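How to record the memories of a local campaigner

Print this page | E-mail this page

Nov 25, 2012

In the Skukia collection we have now 47 recorded interviews with people who took part in the rights campaigns of Femmont: the housing marches, the boycott of the Seixas Street swimming baths, the long dispute over who could rent the Skotadance hall for a meeting. I made many of these recordings, and I made most of the mistakes too. English is my third language, and this has taught me to ask short questions. I recommend it to everybody.

The guide is for a person who wants to record one or two people in their own town and has no training. You need a recorder, a quiet room and patience. It is not necessary to be a historian.

Before you telephone

Read first. Go to the library and ask for the local newspaper of the years you are interested in. For the baths boycott I read from January until the end of that summer, every issue, and I wrote down each name and each street. The newspaper was often unfriendly to the campaigners and sometimes it was wrong, but it gives you the order of events. A person who is eighty years old will remember very well the colour of the banner and will not remember if it was before or after the court case. If you know the order, you can help without correcting.

Make one page with dates on the left side and a wide empty space on the right. You will fill the right side later with what people tell you. 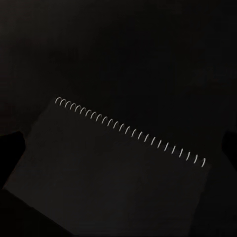
Write down also the words that were used at the time. Many organisations changed their name, and some words which were normal in those years are offensive now. When you ask a question, use the name the group gave to itself. If the person you interview uses an old word, leave it in the recording and in the transcript. It is part of the record, and you can explain it in a footnote.

The first contact

Write a letter, a real one on paper, and telephone one week after. In the letter say who you are, what you want to talk about, how long it takes and where the recording will be kept. Do not promise a book or an exhibition if you do not have one.

Expect that the person says, "I did nothing important, you should talk to the leaders." Nearly everyone says this to me, the women especially. The leaders have usually been interviewed many times already and they have a polished story. The person who cooked for the marchers, or typed the leaflets, or drove people home at night when the buses had stopped, has often never been asked. You can answer: "I would like to know about the typing." This works better than to insist that they are important.

Visit once without the recorder. Drink the tea. Explain the consent form and leave it in the house, so they can read it alone or with their children.

The consent form

Keep it to one page. It must say:

- who owns the recording
- who may listen to it, and from when
- if the real name may be used
- that the person can stop at any moment and can ask to remove a part

Some people want to close a part of the interview for a number of years. We have one which is closed for 10 years, and the reason is a neighbour who is still living. Respect this completely. Write the date of opening on the box and in the catalogue, in both places.

The questions

Prepare six large questions and not more. I used to come with four pages, and then I was looking at my pages and not at the person. These are the ones I use for Femmont, and you can adapt them:

1. Tell me about the street where you grew up.
2. When did you first notice that some people were treated differently?
3. How did you hear about the campaign, and who did you go with the first time?
4. What was an ordinary day like in that period?
5. Was there a moment when you wanted to stop?
6. What happened to you afterwards?

The fourth question looks boring and it gives the best answers. One woman told me for twenty minutes about the duplicating machine at the Skotadance hall, how the ink went on everybody's sleeves, and how the police could see from the sleeves who had been there. I found this in no newspaper.

Ask, then be silent. Silence feels very long to the interviewer. Look at your hands if you must. Usually the person was not finished.

Do not say "it must have been terrible." Maybe it was not terrible. Maybe it was the best year of their life, and after your sentence they will not tell you.

When it becomes difficult

People who were beaten, or arrested, or who lost their job, can become upset many years after. Offer a pause. Switch off the recorder only if they wish it, but ask. Do not finish the interview on the worst memory. Come back to something smaller, the songs or the food or the friends, and stay some time after the recorder is off. Telephone the next day.

If you hear an accusation against a person by name, do not argue and do not agree. Note the minute. Before you publish anything, get advice from your library or from a legal service.

After the interview

The same evening, copy the files to two places. Then write one page of notes while you still remember the room: who was there, what was on the wall, when a telephone rang, what was said at the door. The things said at the door are often good, and you cannot use them without asking again.

Transcription is slow. For one hour of talk I need a full day, and for a strong accent more than this. Find a place where you can leave the papers out on the table until the next day, with a door that closes. I lost a whole week once when I was transcribing in the kitchen and had to clear it for every meal.

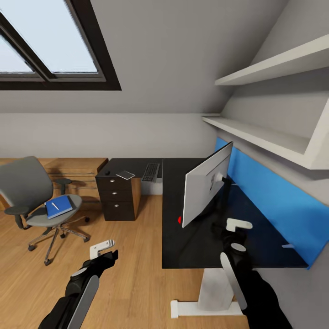
Attic office with skylight and a long black desk.

Type what was said. Do not repair the grammar. I am sensitive on this point, perhaps, but when somebody repairs my sentences I do not recognise myself any more. You can take out the "um" and the false starts, and you should say in the first lines of the transcript that you did so. Put the time in brackets every five minutes so that a reader can find the place in the sound.

Send the transcript to the person before anybody else sees it. Print it in large letters. Some will correct a street name, some will cross out half a page. You can ask once, politely, if they are sure about the half page. Then it is their decision.

Photographs and papers

At the end of the visit many people bring out a shoebox. Do not take it away the same day. Look at it together with the recorder on, and let them say who is in each photograph. On the back of the photograph write nothing. Use a soft pencil on an envelope, one envelope for each item, with a number. Borrow only what you can scan and return in two weeks, and give a receipt. The Skukia collection has 1,857 scanned items by now, and the ones with a voice explaining them are used by students all the time. The others stay in their folders.

Leaflets and membership cards deserve the same care as photographs. A membership card has a date, an address of the office and a price, and with these three you can check a good deal of what you have heard.

Where to leave the recording

Ask the local library first, then a university, then a museum. Bring the consent form, the transcript, the notes and the sound together. A recording without its form is often refused, or it is accepted and never opened to readers. Give a copy to the family on a disc, with a label that can be read without glasses.

If the library in your town has no place for sound recordings, write to us at the Femmont address and we will tell you which collections near you accept them.

Print this page | E-mail this page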